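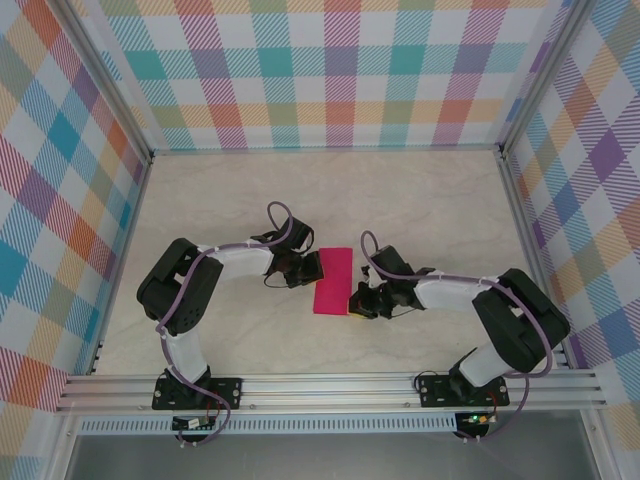
## What a Police Report Is and How It Works

*Drallum Public Library, How Things Work series. For readers ages 9 to 12. Revised August 9, 2024.*

A police report is a written record of something that may have been a crime. An officer or a records clerk writes it. The report says what was reported, where it happened, when it happened, and who told the police about it.

This explainer follows one kind of report from start to finish: a report of a stolen bicycle in the town of Drallum. Other towns use different forms and different computer programs, but most of the steps are similar.

## Step 1: Someone contacts the police

There are two phone numbers to know about. The emergency number, 911, is for when a person is in danger, when there is a fire, or when a crime is happening right now. The non-emergency number is for a problem that is already over and where no one is hurt.

A bicycle that disappeared overnight is a non-emergency. A child who finds that a bicycle is missing should tell a parent or another trusted adult first. The adult can then call the non-emergency number, go to the station on Roussel Street, or fill out a form on the town website.

The person who contacts the police is called the **reporting party**. The person who lost the property is called the **victim**. These can be the same person. If a mother calls about her son's bicycle, the mother is the reporting party and the son may be listed as the victim.

## Step 2: The questions

The officer or clerk asks a set of questions. The same questions are asked every time so that no part of the form is left blank.

- Where was the bicycle?
- When was it last seen there?
- When was it noticed missing?
- Was it locked? With what kind of lock?
- What brand, color, and size is it?
- What is the serial number?
- Did anyone see or hear anything?

The second and third questions are different on purpose. If the bicycle was last seen at 6 p.m. and was gone at 7 a.m., the police know it was taken sometime in those 13 hours. This is called the **time window**. A short window is easier to work with than a long one.

It is fine to answer "I don't know." A guess written down as a fact can cause problems later. If a person says the thief wore a red jacket but is only guessing, officers may ignore someone in a blue one.

## Step 3: The case number

Each report gets its own number. In Drallum, the number has two parts. The first part is the year. The second part shows the order in which the report came in. The first report in January is number 1, the next is number 2, and so on until the year ends.

Suppose the bicycle report is 24-639. The 24 stands for the year 2024. The 639 means it was the 639th report of that year. In the year before, the last number used in Drallum was 2,614.

The case number should be written down and kept. Anyone who calls later with new information will be asked for it. Two people can have the same last name, and two bicycles can be the same color, but no two reports have the same case number.

## Step 4: The report goes into the records system

The report is typed into a computer program called a **records management system**. The one used in Drallum is named Rela. It stores reports and lets officers search them.

A search can use any detail in the report. An officer can look for every bicycle reported stolen on Roussel Street, or every report that mentions a cut cable lock. When several reports share a detail, the same person may be responsible for all of them. It is also possible that the reports have nothing to do with each other. The computer can show that two reports are alike. A person has to find out why.

## Why the serial number matters

A serial number is a set of letters and numbers that the maker stamps into the bicycle. On many bicycles it is on the underside, near the pedals. To read it, turn the bicycle upside down and look at the part of the frame between the two pedal arms.

Consider a blue Folent bicycle with 24-inch wheels. There may be many of these in one town. If an officer finds one behind a store, the color and brand are not enough to show who owns it. The serial number can be compared with the one in the report. If every character matches, the bicycle can be linked to that case.

Some characters are easy to mix up. The letter O looks like a zero, and the letter I looks like a one. A photo of the number is safer than a copy made by hand.

## Step 5: What happens next

A supervisor reads the report and checks it for mistakes. Then one of these things happens.

**The case is assigned.** A detective or officer looks into it. This is more likely when there is a witness, a video, or some other lead. A **lead** is a piece of information that can be followed up.

**The case is made inactive.** There is nothing to follow up at the moment. The report stays in the system, and the case can be opened again if new information comes in.

**The case is closed.** The matter has been settled. The bicycle may have been found and returned, or the reporting party may have learned that a cousin borrowed it.

## If the bicycle is found

Found property is taken to a storage room at the station. Each item gets a tag with a number, the date, and the place where it was found. Every time the item is moved, the move is written down with the name of the person who moved it. This list is called the **chain of custody**. A court may ask to see it.

If the serial number matches a report, a clerk contacts the owner. If there is no match, Drallum keeps the bicycle for 55 days. After that it can be sold at an auction or given away under town rules.

## Is a report proof?

No. A report records what people told the police and what officers saw. If someone is accused of a crime, a court decides whether that person is guilty. Until then, news stories and police statements often use words such as **suspected** or **accused**.

Making a report that you know is false is against the law in most places. Making an honest mistake is different. If you remember something later, or find that an answer was wrong, an adult can call with the case number and ask to add a **supplement**. The supplement is attached to the first report, and the first report is left as it was written.

## Things to write down now

Fill this in with an adult and keep it somewhere other than on the bicycle.

- Brand and model:
- Color:
- Wheel size:
- Serial number:
- Stickers, scratches, or added parts:
- Where it was bought:
- Police non-emergency number for your town: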